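Mar 9, 2023

**Skultberg extends computer reuse program to branch libraries**

The Skultberg Library Service will expand its computer reuse program to all of its branches this spring, following a vote by the library board. The program places repaired desktop computers with households, schools and community groups in the district.

Residents donated 1684 machines last year, according to a report presented to the board. Of these, 172 were passed on after repair in December alone, the busiest month since the program opened. Equipment that cannot be repaired is stripped for usable parts and the remainder is sent to a licensed recycler in Hovitz.

"Demand has grown faster than we planned for, mainly from families with children in secondary school," said Sveva Testa, director of the library service. "Bringing drop-off points closer to home should help us meet it."

Under the new arrangement, residents may leave desktop computers, monitors and keyboards at any branch during opening hours. Laptops will still be accepted only at the main library on Donati Street, where batteries can be stored safely. All drives are erased before a computer is reissued, and donors may ask for written confirmation.

The board also approved a change to the waiting list, which now stands at 176 households. Applicants who have no working computer at home will be placed first - a rule that previously applied only to school referrals.

Filippos Xenos, who oversees the program's budget, told the board that the expansion would be paid for from existing funds. Application forms are available at every branch.

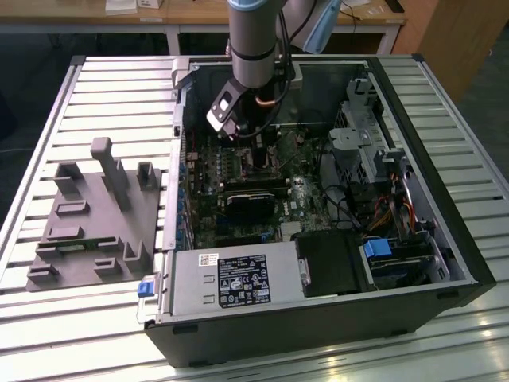

A desktop computer with its side panel removed.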